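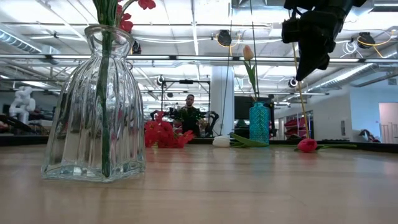 One stem in clear ribbed glass, one peach tulip in the teal vase, and the rest still lying on the table.

Artificial Flowers at Home: How I Choose the Vase, Arrange the Stems and Keep Them Clean

December 23, 2021

Every year in October, when the garden has not much left to cut, I take my box of artificial flowers from the top of the wardrobe. In my family we always had fresh flowers or no flowers, so at first I felt a little ashamed of the box. Now I like it very much. Below are the habits I have collected. Some I learned from my aunt, some from spoiling things.

Lay everything down first

Before I put any stem into any vase, I lay the flowers on the table on their sides, with some space between them. In the box they press each other and you don't see what you have. On the table you see which red is too strong beside the peach, and which stem has a leaf turned in the wrong direction. A bare wooden table is good for this work. On a patterned tablecloth I get confused with the colors.

Put the vases on the table too, even the ones you think you will not use.

One stem is often enough

For a narrow vase I use one stem. A tulip with a long stem and one slim leaf going off to the side looks calm and quite real. If I push three of them in the same neck, the heads knock together and everybody sees they came from a shop.

A full bunch needs a wider opening and also a heavier vase. I had once a very light vase from the market in Celbridge, and it fell over each time somebody closed the kitchen door.

Clear glass or colored glass?

In a clear vase the whole stem is visible down to the bottom. This is nice when the stem is green and straight. But if the stem was cut badly and the wire comes out at the end, everybody will see the wire. Ribs in the glass help to hide small faults. For ugly stems I take a colored vase, and I don't think about it any more.

Some people pour water in the clear vase to make the flowers look fresh. I do not recommend it for stems with wire inside. Mine became rusty and left a brown ring which I could not remove with vinegar, not even after a night.

Making a stem shorter

Measure two times. Hold the flower beside the vase, with the end at the level of the base, and look where the bloom arrives. If it is too tall, try first to bend the lowest part of the stem into a hook. You can open the hook again later. Cut only when you are sure, and use pliers with a cutting edge. I destroyed good kitchen scissors on a rose.

The height I like is when the flower stands above the vase by nearly the same length as the vase itself. For a slim vase it can be more.

Bending the leaves

New stems arrive flat from the packing. Warm the leaf between your palms and then bend it slowly, a little more than you want, as it will come back a bit. For tulips I turn the head slightly to one side also. Fresh tulips never stand like soldiers.

Fabric petals that are pressed together can be opened with the fingers, beginning from the outside. If there is a crease, hold the flower over the steam of a kettle for a moment, but keep your hand away from the steam. Do not do this with foam flowers.

Dust

For plastic and latex flowers: a bowl of lukewarm water, one drop of dish soap, swim the flower head around, rinse, and let it dry upside down on a towel.

For fabric flowers I use a soft makeup brush. A hair dryer works too, on the cold setting, outside on the balcony. Please try water on one hidden petal before you wash anything red, the color can run.

The narrow vase also needs cleaning inside. A spoon of uncooked rice with some warm water and soap, shake it well, pour out. Then leave it upside down until it is fully dry, otherwise the glass will be foggy.

Putting them away

Lay the stems in a long box with tissue paper between the colors. Mine is 90 cm long, an old box from a curtain rail, and for shorter stems I have one of 70 cm. White flowers I wrap separately, they take color from the neighbors. Keep the box far from the heater and the window. My first white tulips stood a whole summer in the sun and became yellow like old piano keys.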